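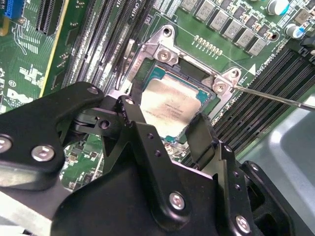
Cómo cambiar la pasta térmica del procesador en un ordenador de sobremesa
Por Sugeng Pattinasarany

Inicio > Guías > Mantenimiento

Hace dos inviernos compré un ordenador usado de la marca Heltley, de esos que las oficinas venden cuando renuevan todo. Funcionaba bien, pero el ventilador hacía mucho ruido cuando abría el navegador con varias pestañas. Limpié el polvo y el ruido bajó un poco, no lo suficiente. Después cambié la pasta térmica y el equipo quedó silencioso. Desde entonces hice el mismo trabajo en los ordenadores de mi cuñada y de dos vecinos, y escribo esta guía con las notas que fui tomando.

El español no es mi primera lengua. Si alguna palabra técnica se dice de otra manera en su país, le agradezco que me lo escriba en los comentarios. Yo digo "disipador" para la pieza de metal con aletas y "zócalo" para la parte de la placa donde va el procesador.

¿Cuándo conviene hacerlo?

La pasta se seca con los años. No hay una fecha exacta, depende de la marca y del calor que ha sufrido. Estas son las señales que yo miro:

El ventilador sube de velocidad con tareas pequeñas.
El equipo se apaga solo cuando trabaja mucho.
La temperatura en reposo es mucho más alta que antes, en la misma habitación y con la misma estación del año.

Antes de abrir nada, apunte la temperatura en reposo y también con carga. Yo dejo el ordenador encendido sin programas durante un rato y anoto el número. Luego pongo un vídeo a convertir y anoto otra vez. Sin estos dos números después no se puede comparar, y la memoria engaña.

Materiales

Un tubo pequeño de pasta térmica. Yo uso la de Skimari, que viene con una espátula que no utilizo.
Alcohol isopropílico de alta pureza. El alcohol de farmacia con perfume no sirve.
Paños que no dejen pelusa, o filtros de café.
Un destornillador de estrella, mejor si es largo. El mío es un Dunberg con punta imantada.
Una caja o un plato para los tornillos.
Pincel suave para el polvo.

El tubo de pasta es pequeño pero alcanza para muchas veces. Guárdelo cerrado, de pie y con la punta hacia abajo.

Paso 1. Apagar y abrir

Apague el ordenador desde el sistema, apague el interruptor de la fuente y desconecte el cable de corriente. Pulse el botón de encendido unos segundos para descargar lo que queda. Ponga la caja acostada sobre una mesa con buena luz, con la placa mirando hacia arriba. Toque una parte de metal sin pintura del chasis antes de meter las manos, y repita esto cada vez que se levante de la mesa.

Quite la tapa lateral. Si hay mucho polvo, sáquelo ahora con el pincel, sujetando las aspas del ventilador con un dedo para que no giren.

Paso 2. Quitar el disipador

Este es el paso en que yo iba con más miedo. Si la pasta está muy seca, el disipador se queda pegado, y en algunos modelos el procesador puede salir junto con él y doblar las patillas. Para evitarlo, encienda el ordenador diez minutos antes de empezar, con algún programa pesado, y así la pasta se ablanda. Claro que entonces hay que hacerlo antes del paso 1.

Desconecte primero el cable del ventilador. Haga una foto con el teléfono para recordar en qué conector estaba. Afloje los 4 tornillos en cruz, un poco cada uno, sin sacar ninguno por completo hasta que todos estén flojos. En otros modelos hay clips de plástico que se giran, o una palanca lateral.

Cuando esté suelto, gire el disipador con suavidad a la izquierda y a la derecha. No tire hacia arriba. Si no se mueve, espere y siga girando con paciencia. Nunca meta un destornillador debajo para hacer palanca.

Paso 3. Limpiar

Moje un paño con alcohol, sin que gotee, y limpie la base del disipador. Después limpie la tapa metálica del procesador, del borde hacia el centro, para no empujar la pasta vieja hacia fuera. Cambie el paño cuando esté gris. Hacen falta varios.

No es necesario sacar el procesador del zócalo para limpiarlo. Yo prefiero dejarlo en su sitio con la palanca cerrada. Si por otro motivo tiene que sacarlo, abra la palanca, tómelo por los bordes y no toque los contactos, ni los de abajo ni los del zócalo. Al ponerlo otra vez, haga coincidir las marcas de orientación, que pueden ser un triángulo en una esquina o unas muescas en los lados. Tiene que bajar con su propio peso. Si hay que apretar, está mal puesto.

Las letras grabadas en la tapa se leen mejor cuando está limpia. Aproveche para apuntar el modelo, le servirá si algún día quiere comprar otro disipador.

Deje que el alcohol se evapore por completo.

Paso 4. Poner la pasta nueva

Hay muchas discusiones en los foros sobre la forma: un punto, una línea, una cruz. Probé el punto y la cruz en mi ordenador y no vi diferencia en la temperatura. Ahora pongo siempre un punto en el centro, del tamaño de un guisante pequeño. En los procesadores más grandes conviene una cruz fina, porque el punto no llega a las esquinas.

No extienda la pasta con el dedo. La presión del disipador la reparte.

Paso 5. Montar otra vez

Baje el disipador recto, de una sola vez. Si lo apoya y luego lo levanta para corregir, pueden quedar burbujas de aire, y es mejor limpiar y empezar de nuevo. Ponga los tornillos en cruz, con pocas vueltas cada uno, hasta que hagan tope. No hay que apretar con toda la fuerza.

Conecte el cable del ventilador. A mí se me olvidó una vez y la placa mostró un aviso al arrancar. Cierre la tapa, conecte la corriente y encienda.

Paso 6. Comprobar

Entre primero en la BIOS y mire la temperatura unos minutos. Si sube sin parar, apague y revise que el disipador esté bien apoyado. Si se queda estable, arranque el sistema y repita las dos mediciones del principio. Algunas pastas necesitan unos días de uso para dar su mejor resultado.

Preguntas que me hicieron

¿Puedo usar pasta de dientes? Vi vídeos donde lo hacen. Se seca muy pronto y tiene agua. No lo recomiendo.

¿Y en un portátil? La idea es la misma, pero abrirlo es más difícil y a veces hay almohadillas térmicas que no se pueden cambiar por pasta. Mi portátil Hutchins necesitó media tarde solo para encontrar todos los tornillos. Preparo otra guía sobre ese modelo, espero publicarla en noviembre.

¿Qué hago si cae pasta en la placa? Si no conduce la electricidad, se limpia con un bastoncillo y alcohol, sin prisa. Mire en el envase de qué tipo es la suya.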